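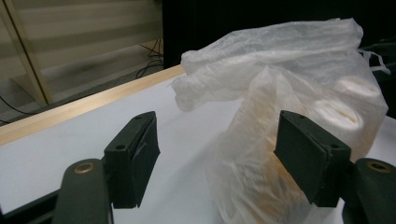

Housekeeping Basics, Unit 4: Paper Goods and the Bags They Come Home In

Okay, this is the unit everybody thinks they can skip, and then they end up on the phone at 10 at night asking me where the spare rolls are. So let's talk about paper!

First, the bag. When you get back to the house from the store, the rolls usually land on the nearest table in a thin white plastic bag, and there they sit. I've done it myself (for a week, once, and I teach this stuff). Thin plastic is fine for the trip home. It keeps off rain and you can sort of see what's inside, but it tears when you drag it across a rough edge, and it slumps the minute you pull one roll out. Stand the rolls on their ends, one on top of the other, and the bag will hold its shape long enough to get to the closet.

Unpacking, the way we do it at the Pamstead house:

Set the bag down flat before you open it. Don't hold it up by one loop.
Peel the top back, all the way. Reaching in blind is how rolls get dented.
Take out the top roll first, then the lower one.
Check the ends. A squashed core won't spin on the holder, so press it round again with your thumb – it takes two seconds.
Fold the empty bag in thirds, lengthwise, and put it in the bag drawer.

Where they go. Toilet paper lives on the bathroom shelf, with the overflow in the hall closet, second shelf. Paper towels go in the kitchen, away from the stove please. Nothing goes on the floor of the closet. We had a leak there in May and lost a whole case, and Rhonda Nguyen still brings it up at every meeting.

How much to keep. Our house has 15 residents and I like a cushion of up to 300 rolls, which sounds wild until you've run out on a holiday weekend. Last year's supply log came to 3,699 rolls of everything, towels included. Bring your own house's log to the next session, even if it's a mess. Mine was a mess too when I started at Ulludcombe!

For practice: pair up (Vilém and Paweena, you two are together again) and put away one full bag from table to shelf. Talk out loud while you do it. Then swap, and let your partner change one thing about where you put the rolls.

Reading for next time is the two pages on linens. Bouchra Ouali has the spare copies.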